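From: Amra Georgiou
To: shop-bench list
Subject: Re: [shop-bench] Sorting trays for small parts
Date: 04/10/2022

Yutong asked how other people split up mixed parts before they go into the drawers. I use shallow plastic trays on a big clear table, a color for each kind of thing, and I sort everything there first.

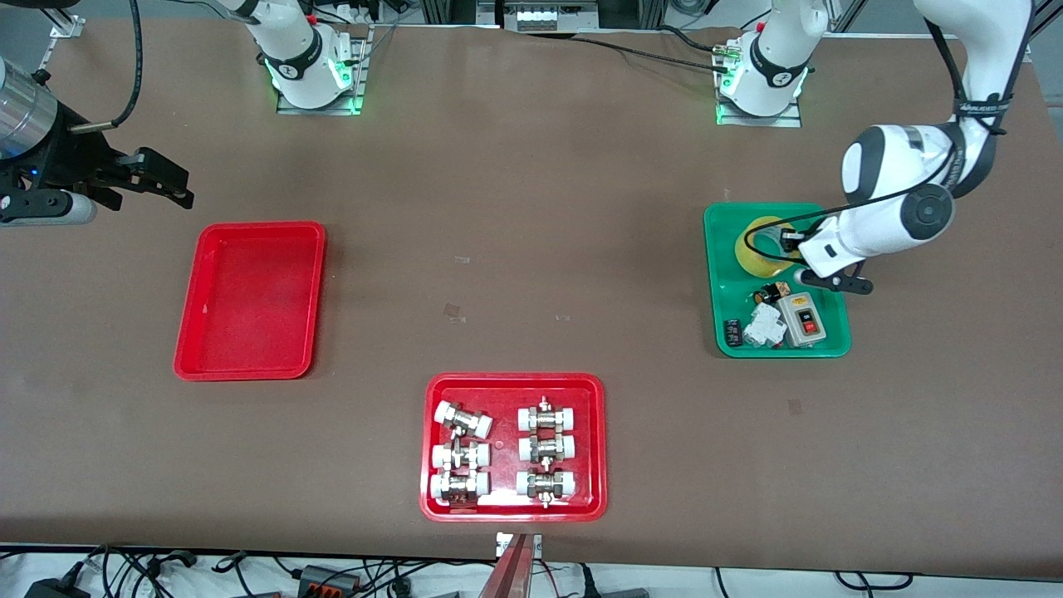
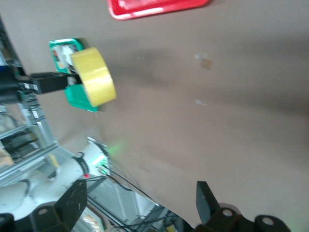 Yellow tape and a green tray in both.

Does the tape need its own place, or can it go in with the switches and small fittings?

It can go in with them for the sort, but give it a separate drawer afterward. Tape picks up grit and metal filings along the sides if it sits under loose parts for a few weeks, and then it won't lie flat on a label.

On Sun, Yutong Xiong wrote:
> I have inherited the parts drawers from the Dindton
> workshop. The inventory sheet says 1,213 items. Switches,
> fuses, connectors, tape, and hardware are all mixed
> together, and half the drawer labels have fallen off.
> Do you sort straight into drawers, or is there a step
> in between? Also, is it worth keeping loose rocker
> switches if I can't tell what they came out of?

There should be a step in between. When I went straight into drawers I kept changing my mind about what went where, and I had to empty the same drawer three times. With trays you can move a whole group over in one go.

My order is electrical first, then hardware, then tape and consumables. Anything I can't name in a minute goes in a tray by itself and waits. At the end of the session I go through that tray once. What I still can't name goes in a bag with the date on it, and if it hasn't been needed by the next spring it goes out.

For the rocker switches, check the rating molded on the back. If you can read it and the switch passes with a meter, keep it. If there is no rating, I would not put it in anything that plugs into the wall. Switches already mounted in a box are worth more to me than bare ones, so I store those in a deeper drawer where they don't get pressed on.

I did the Neltum drawers this way in April of last year. That was 314 items and it took 2 evenings. Yours will take longer, so I would do one cabinet at a time and put the trays away in between.

Ulises has a stack of spare trays if you are short. They are the shallow kind, which I like better because you can see the bottom.

Amra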